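Bird Survey at the Trorkby Wetland
Student Project Report
Submitted 09/10/2026

Background

The Trorkby wetland is a shallow marsh on the east side of the Treltamer reservoir. The reservoir was lowered in the winter to repair the outlet, which left more mud than usual along the shore. Our project looked at whether wading birds used the new mud or stayed in the old marsh.

Method

We walked one fixed route of 3,025 meters in the morning and again before sunset. The route had 2 stops with a clear view over open water. At each stop we watched for 20 minutes with binoculars and wrote down every bird that landed. Birds that only flew over were left out. We did this through April and skipped mornings with heavy rain, when the boardwalk was closed.

Records were typed into Skedadum, the course database, on the same evening. Birds we could not name were entered as "wader, unknown." We kept those in the totals but did not use them in the species list.

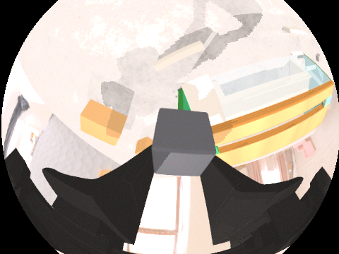
Results

The total for the month was 592 birds. Of these, 80 were on the new mud and the rest were in the old marsh. Killdeer made up most of the birds on the mud. Herons and egrets stayed in the reeds, and we never recorded one on the open shore. Evening walks gave higher numbers than morning walks at both stops.

Problems

The second stop faces west, so the evening sun made it hard to tell the small sandpipers apart. Many of our unknown waders come from there. The same bird may also have been recorded in the morning and the evening, and we had no way to check this.

The Falcão trail joins our route near the second stop. Dog walkers use it before sunset and the killdeer left the mud when dogs came close. We did not write down how often this happened and should have.

Further work

The water is expected to return to its normal level next year. The same route should be walked again then, with a spotting scope at the second stop.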